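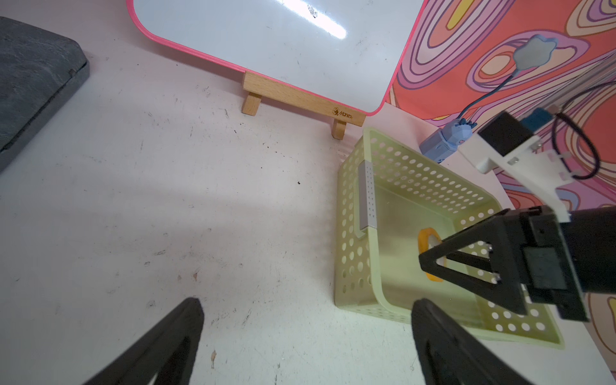

Home Art Nature How Things Work Ask Us

Why Does a Whiteboard Wipe Clean?
Reading time: 4 minutes

If you write on paper with a marker, the ink stays. If you write on a wall with a marker, the ink stays and somebody gets upset. But if you write on a whiteboard with the right kind of marker, you can wipe the words away with a cloth. The same hand can do all three, so the difference must be in the surface and the ink.

Start with the surface

Paper looks flat, but it is made of tiny plant fibers pressed together, with gaps between them. When ink lands on paper, it soaks into the gaps and dries there. You would have to tear up the paper to get it out.

A whiteboard is covered with a hard, smooth coating. There are hardly any gaps for the ink to soak into, so it sits on top, a bit like rain on a window. That smooth coating is also the reason whiteboards are shiny. Light hits the board and bounces straight off toward your eyes. If you sit in the wrong seat in class, you may see a bright streak of light where the writing should be.

Then the ink

Dry-erase ink has three main parts. There is color. There is a liquid that carries the color out of the pen and then dries up into the air very fast. And there is something slippery or oily, called a release agent. The release agent keeps the color from gripping the board. When the liquid is gone, what is left is a thin, dry layer of color that your cloth can push off.

A permanent marker has no release agent. It has a kind of glue in it, called a resin, which holds the color down. That is why you should read the side of the marker before you start.

Why boards go gray

Look closely at a whiteboard that gets used a lot and you will often find marks that are not writing at all. They are pale gray smudges and small scuffs.

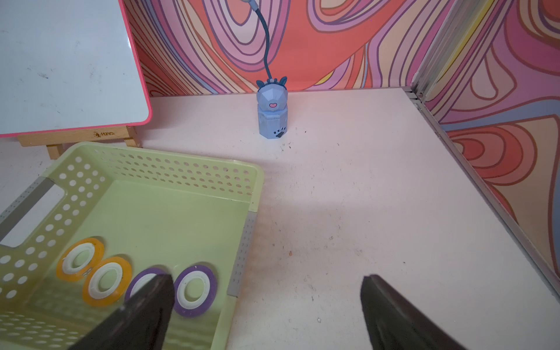

Faint gray smudges and scuffs on a small dry-erase board with a pink frame.

Smudges like these can come from more than one thing. Wiping moves ink dust around, and a cloth that is already full of dust puts some of it back. Fingers leave a little oil on the board, and dust sticks to oil. Scuffs happen when something hard rubs the coating. A scratched coating has tiny grooves in it, and then the ink has somewhere to hide, just as it does in paper.

Words left up for a long time are harder to remove too. If you write "Sunday" on the board and leave it there for 21 days, it may not come off in one wipe. An old trick is to draw over it with a fresh dry-erase marker and wipe right away. The new ink has liquid in it, and the liquid loosens the old ink underneath.

How a small board stands up

A big classroom board is screwed to the wall. A small one can stand on a table if it has an easel. The word "easel" comes from a Dutch word for donkey – an easel carries a load, the way a donkey does.

A tabletop easel can be very simple. One kind has a bar going across, under the board, and short legs that rest on the table. The bar holds the bottom edge so that the board does not slide down. Many easels let the board lean back a little. Try this with a book. Stand it straight up and touch it with one finger, and it may fall either way. Lean it back against something heavy and it stays where it is.

Try it yourself

You will need a dry-erase marker, a piece of plain paper, a clean ceramic plate, and a dry cloth. Ask a grown-up which plate you may use.

1. Draw a short line on the paper and another on the plate.
2. Wait until both lines are dry.
3. Rub each line with the cloth.
4. Write down what happened to each one.

Now wash the plate well before anyone eats from it. If you want to go further, draw 16 short lines on the plate. Wipe four of them after a minute, four after an hour, four at bedtime, and the last four the next morning. Do some need more rubbing than others?

Looking after a board

Put the cap back on the marker until it clicks. Wipe the board with a soft, dry cloth when you are done. If it still looks gray, use a damp cloth and then a dry one. Shake the cloth outdoors, and wash it when it gets dark. Keep forks, keys, and toy cars off the white part.

Next: What Is Chalk Made Of?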